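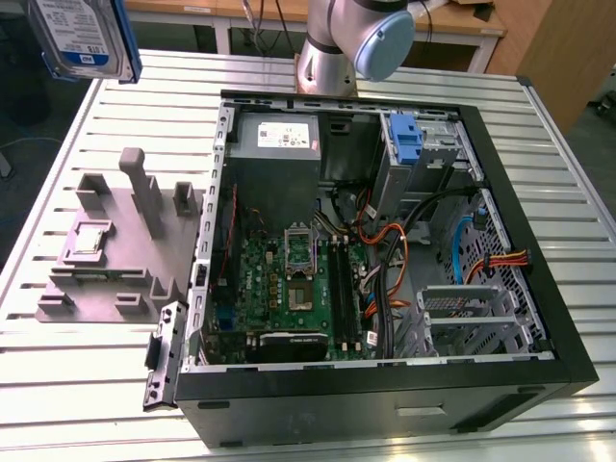

Tower on its side, panel off. The drive is a 1TB.

Old office towers, gallery three. Murali Nadar's parts list for this batch of 12 calls them "complete and ready to refurbish". I have my doubts. The Maluleke price sheet puts a working machine at 155, and I can't see anyone paying it for a box with an open socket and no memory in the slots. The Quadro card is worth having if it runs. A label on a card proves very little. 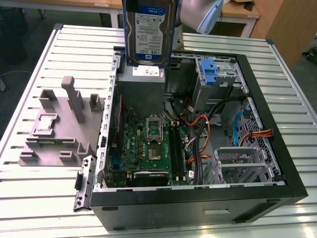

Blue latch on the drive cage, processor in the holder to the left.

I'm told the latches on these cages make drive swaps easy. Perhaps they do for the first few. Drita Papadopoulos has handled far more of them at Skesness than I have, and she says the plastic gets brittle with age, so I wouldn't lean on the word "tool-free" too heavily. Keeping the processor in a proper holder is sensible, at least.
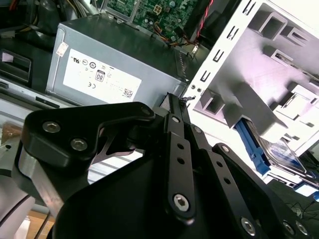 The power supply is the part I trust least. An 80 logo and a CE mark tell you what a unit was meant to do when it left the factory, and I'd want each one on a tester before it went near a buyer. Murali thinks that's overdoing it. He also thought the last lot would be gone by April, and most of it is still on the shelf.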